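Filed under: Film & Screen / Local Notes

The Lavik Short Film Days are back in June, and the program has grown again. Seven evenings this time, 89 films, and a new student strand that the press note calls "the beating heart" of the event. I went through the whole lineup over two pots of coffee and I'm not convinced the heart is where they say it is.

Start with the number. Eighty-nine shorts over seven evenings means nearly 13 a night, and with introductions and a break you're sitting in the old customs hall until close to midnight. Last year people began drifting out after the ninth or tenth film, and the ones who lost out were the students, whose work had been placed at the end. I asked whether the order would change. The answer was that the order is "curated for flow." So, no.

The entry figures deserve a second look too. The festival says it received 3454 submissions, and that sounds wonderful until you remember that entering is free and takes one click on a site that will send your film to every festival on its list. A lot of those 3454 filmmakers couldn't find Lavik on a map. Of the total, 776 came from schools and youth workshops, and I'd take that figure more seriously, as those had to be sent in with a teacher's signature. I would also like to know how many people watched all of them. The note mentions a "viewing panel" and gives no names apart from Eamon Kavanagh, who chairs it.

Kavanagh, to be fair, was willing to talk. He told me that every school entry was watched from start to finish by two people, and that the open entries got "at least three minutes, unless they were very bad." I appreciated the frankness. Three minutes is a fair test for a comedy and a poor one for anything slow, and it may explain why the open program leans so hard on jokes.

Then there is the Gondik Prize. It's new, it goes to the best first film, and it comes with a week of studio time in Kollby. A week is not long. Anyone who has tried to shoot with puppets knows you can spend that much time getting a character to cross a room. The winner also has to use it before the end of the year, in term time, and for a 16-year-old that is a strange sort of reward. When I raised this I was told the studio would be "flexible." I'd like to see that written into the rules, which at the moment run to one paragraph and mostly concern logos.

None of this means you should stay home. The second evening looks strong, with a run of paper and cutout films that I'd pay full price for on its own. The Ó Néill workshop, which has been teaching kids to animate above the hardware store for years without much help from anyone, has four pieces in the student strand. I've seen two. One is a retelling of a ghost story done in torn newspaper, and it's better than a good half of the grown-up films I sat through last June. It's also scheduled second to last on the fifth evening. Bring a cushion.
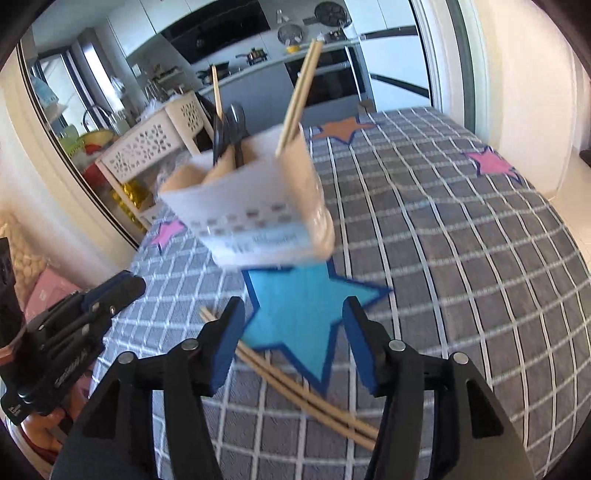 I'm less sure about the closing night. The awards will be handed out before the winning films are shown, so the audience gets to clap for work it may not have seen, and then there's a panel on "the future of the short form." There was a panel with that title last year and another the year before. If the future has changed much in between, the speakers kept it to themselves. I'd trade the hour for a second showing of the student films at a time when their grandparents are still awake.

Tickets are sold by the evening or as a pass for all seven. The pass only pays off if you go five times or more, so think about that before you buy one. Doors open at 6:30 p.m. and the first film starts at 7, though last year it was closer to 7:20 on most nights. Students get in free to the evening their own film is shown and pay full price for the others. I've asked the organizers about that as well and will print the reply in the next issue if there is one.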